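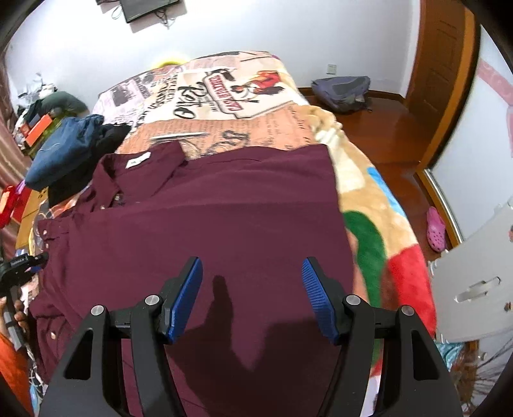
What is the quickest way to fold a shirt when the only flat surface in the room is the bed?

Fasten the buttons, lay the shirt face down, bring both sides in to the middle and fold the bottom up to the collar in two moves. In our trials this took less time than any method that needed a hanger or a folding board.

Tidying a Bedroom: Folding, Sorting and Bed-Making
Project report by Eilif Bakke, 10 September 2025

1. Background

The task was to choose an ordinary household job and find out which order of work takes the least time. I chose the bedroom. I first tried it in April as a short exercise for the Flilledton course, when I only timed the folding. For this report I added the bedding and the floor.

2. Method

Each trial began with clothes on the bed and a few things on the floor. A trial ended when the clothes were in piles, the bed was made and the floor was clear enough to sweep. I did 14 trials, half in order A and half in order B.

Order A: clothes, bed, floor.
Order B: floor, clothes, bed.

Times were taken with a kitchen timer and rounded to the nearest minute. Garments were sorted into shirts, denim and everything else. The button-up shirts were folded first, as they crease most easily when they lie under heavier things. Pens and other small objects left on the blanket were put on the desk before any folding.

3. The bed and the floor

The bed takes up a good part of the working space, so whatever is on it has to be dealt with before the blankets can be straightened. The maroon blanket slid towards the floor in several trials and had to be pulled back up. I found it easier to fold the comforter down first, smooth the sheet, and then draw everything up together.

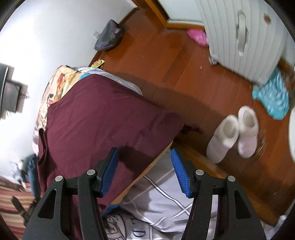 Figure 2. Maroon blanket and folded-back comforter, with slippers on the wooden floor.

Slippers were placed side by side under the end of the bed. Cloths and loose clothing from the floor went into the wash pile without being folded.

4. Results

The slowest trial took 63 minutes and the fastest 41. Both were in the first week. Order A was quicker on average by 2 minutes, a smaller difference than I had expected. Most of the time in both orders went on folding.

5. Problems

I got faster with practice, so the later trials are not fully comparable with the early ones. The amount of clothing was also not the same each time. A repeat should use a fixed set of garments and a second person.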